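Druddale Textile Swap Returns in March

The swap table opens again in the hall on Rekholm Road, and the collection boxes are already out. 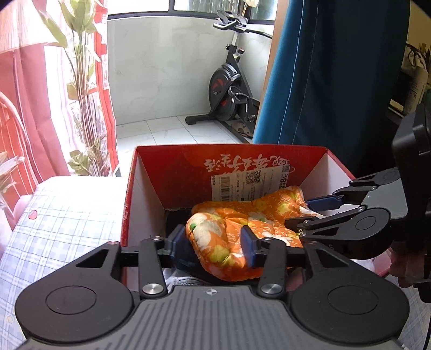 Cloth of any kind is welcome as long as it is clean and at least the size of a pillowcase. Tablecloths, curtains, sheets and dress lengths moved fastest last year. Smaller scraps go to the quilting group, which meets upstairs at the same time and will take them in any condition short of moldy. Please keep wool separate. We had moths two years ago and spent most of the spring getting rid of them.

Drop-off is at the side door from 9 a.m. to noon all month. If the door is locked, ring the bell and wait – the sewing room is at the far end of the building. Boxes and bags should have your name on them if you want them back. Anything left without a name will be reused.

The rules are the same as before. You get one token for each piece you bring, and a token buys any piece on the table. People who have nothing to bring can buy tokens at the door for 80 cents each. Last year 762 pieces came in and nearly all of them found a new home. The rest went to the mill at Au, where they were shredded for padding.

Edeltraud Auer is running two mending sessions alongside the swap. The first covers hems and torn seams, and the second is for darning. Bring your own scissors and something that needs fixing. Machines are provided for the first session, but there are only six of them, so put your name on the sheet by the kitchen if you want one. The darning session is all by hand and has no limit.

Gion Stöckli would like to hear from anyone with old ski jackets or other padded outerwear. Skasport has offered to replace broken zippers at cost, and he is putting together one large order to save on shipping. Measure the zipper from the top stop to the bottom stop, not the whole tape, and note whether it opens at both ends. He needs the measurements before the swap starts.

Parking behind the hall is limited while the drains are being dug up. The lot by the school is open to us after 4 p.m. and the footpath between the two is lit. Cars left on the grass will be asked to move.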